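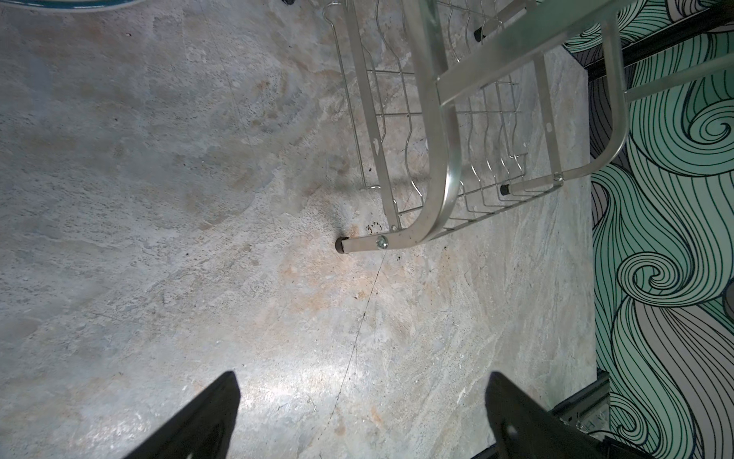

The dish rack on the counter, wire basket in and rubber feet down.

I put off cleaning our dish rack for far too long, and I suspect plenty of you do the same. It holds clean dishes, so surely it stays clean? Well, no! Hard water leaves a chalky film on the wires, and crumbs have a way of gathering by the feet. Set aside 15 minutes and you'll be done before the kettle has cooled.

What you'll need: white vinegar, dish soap, an old toothbrush, a soft cloth and a screwdriver that fits your rack's screws.

First, put away every last dish and carry the rack to the sink. If your basket lifts out, take it out and wash it separately (so much easier than poking at it through the frame).

Mix equal parts vinegar and warm water, lay a cloth soaked in it over the chalky spots, and go and do something pleasant for a few minutes. Keep the mix off your countertop if it's natural stone - vinegar can dull it.

Now scrub with the toothbrush and a little soap. Follow each wire along its bends, then work into the corners where the rods cross. My friend Sewwandi Weerasinghe uses a pipe cleaner for the tightest spots, and I've happily copied her.

Pull off the rubber feet if they come away without a fight, rinse them and dry them inside and out. While they're off, check the screws at the joints and snug up any loose ones - gently, please, as thin tubing dents easily.

Rinse everything well and dry it with the cloth. Wipe the counter with plain soapy water, push the feet back on, and set the rack down. If it rocks, one foot probably needs another push.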